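Nikola Vukadinović
Thu 13 June

Thread on limescale in domestic hot water, as I keep giving the same answer in replies. Applies to hard water areas. If your kettle stays clean you can skip all of it.

1/ Hardness is mostly dissolved calcium and magnesium. When you heat the water, calcium carbonate comes out of solution and sticks to the hottest surface it can find. In a cylinder that is the immersion element. In a combi it is the plate heat exchanger.

2/ Temperature matters more than people expect. Scaling gets a lot worse above 60 degrees. Stored water still needs to reach 60 for legionella, so on a cylinder you set it to 60 and leave it there. Setting it to 75 "to be safe" buys you scale and a scald risk.

3/ Combis are different as there is no store. 48 to 50 at the tap is plenty for most houses. If you are mixing in cold at every basin, the setting is too high.

4/ Symptoms of a scaled plate exchanger: hot water swings between warm and cold at a steady flow, the boiler cuts out on hot water but runs the heating fine, kettling noise. A stuck diverter valve can look similar. Check that first, it's less work.

5/ My own readings. Incoming supply at the kitchen tap: about 400 ppm as calcium carbonate. After the Stonex softener: 13. Same test kit, same tap, a week apart with the bypass opened for the first one.

6/ Softener settings are where most installs go wrong. The Jikolard unit I had before was left on its factory hardness figure and let hard water through for the last part of each cycle. Put in your own measured number, in the units the valve head asks for. Mine wanted German degrees and the leaflet talked in ppm.

7/ Magnetic and electronic clamp-on conditioners: I ran a Daseck one for 3 months on the cold feed. Opened the shower head before and after and weighed the deposit. No difference I could measure with kitchen scales. Others report better. I don't have their data.

8/ Descaling a plate exchanger: isolate, drain, take it off, circulate citric acid at low strength for 30 minutes, flush until the pH matches the supply. New seals every time. If your boiler is under warranty or you would have to open the combustion case, get a registered engineer in.

9/ Keep one unsoftened tap for drinking. Also keep softened water out of the heating circuit unless the boiler maker says it's fine - some aluminium exchangers don't like it.
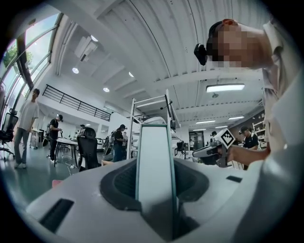 Two grippers, one orange strap.

10/ Salt use, as asked twice already: block salt, one pair lasts me until August if I fill now. Tablets are cheaper from Lazarević but bridge in my cabinet, which is damp.

11/ Someone will ask about vinegar. Fine for shower heads and kettles. Too weak and too slow for an exchanger, and it smells.

12/ Next thread is on expansion vessels and why yours is probably flat.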